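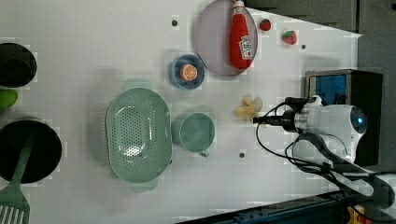
Luvosby open studio, 1st November

Luvosby rents out a daylight studio and two blackout bays for product and food photography, and once a year it opens the building to people who might book it. I went mainly to see the blackout bays, as the ones I use now leak light at the door and I shoot a lot of glass.

The building is a former cold store. The walls are thick and there are no windows on the bay side, so the dark is good. With the lights off in bay 2 and my meter set to ISO 3200 for 8 seconds, I got no reading. A test exposure at the same settings showed only sensor noise. The door has an overlapping lip and a brush strip at floor level.

Power is the weak point. Each bay has two circuits, and the heads I own will trip one of them if three packs recycle together. Sơn Hà, who showed my group through, recommended staggering the packs or running a cable from the corridor. The corridor option means the door can't close fully, so for glass work it is no use.

The floor is painted concrete, level enough that I did not need to shim the stand. I put a long lens on it and shot a ruled target at 1/4 second while people walked past outside. Of ten exposures, two were soft. Traffic on the road did not show up.

Plastodska had a table of acrylic sheet in the lobby. The 3 mm opal is the one to look at for tabletop work: it lights evenly from below and I saw no hot spot with the head at 40 cm. The clear sheet scratches as easily as any other clear sheet.

Obeidat gave a talk on color-managed tethering. It covered a set of 3,766 frames from a catalog job, of which 3,598 went out with a single profile and no local correction. The rest were mostly reds – packaging and fruit – where the profile clipped. The advice was to shoot a second chart under the same light with a saturated red patch added. I would have liked to see the curves, but the slides moved on.

Lultero's overhead rail was mounted in the daylight studio. Travel is smooth and the lock does not shift the head when tightened. Rated load is 12 kg, enough for a medium format body and a short zoom.

Rates were on a sheet at the desk. Bay hire is by the half day, with a deposit, and the December calendar was already mostly full. I have put down for a morning in bay 2 and will bring my own distribution box.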